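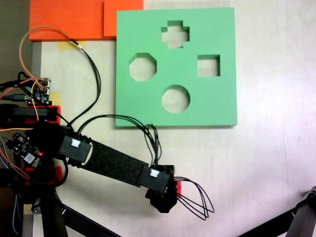
Felton Toy Workshop: progress report to the Revmont Fund
30/07/2024

We're very pleased with how the shape boards have come along in this second stage of the grant. When we last wrote to you in February we had paper patterns and a good deal of hope. Now we have a board we're happy to put in front of children, and the playgroups are already asking when they can have theirs!

The green board has settled into its final layout: a cross at the top, an octagon on the left, a square on the right and a circle at the bottom. We tried the openings in a straight row first, and it was a bit dull (the little ones simply worked from one end to the other). With the diamond they turn the piece over, look at the whole board and then choose, and you hear a lot more chatter while they do it. The openings go right through, so a piece that has gone in can be pushed out again from underneath – a favourite game in its own right at Rillville.

The octagon was the shape we argued over. It's close enough to the circle to make a child stop and think, and two of our testers thought it too close. We kept it, and I'm glad we did. The cross, with its stepped corners, is the hardest to line up and gets the loudest cheers.

Testing took place over 5 sessions, 3 at Rillville and 2 at the Nkuna family centre. Parents told us they liked how thick the board is, as small hands can get a proper hold of the edge. They also asked for a bag to keep the pieces in, and we'd like to add one if the budget allows.

Spending on materials so far comes to £1,004, which is within the amount agreed. The larger bill will be for the next set of boards.

Still to do:
Choose the colours for the loose pieces
Write the sheet for playgroup leaders, in large print as well
Agree delivery dates with Rillville and Nkuna
Get a price for the bags

We'd love you to come to a session and have a go at the cross yourselves. Please let us know which dates would suit.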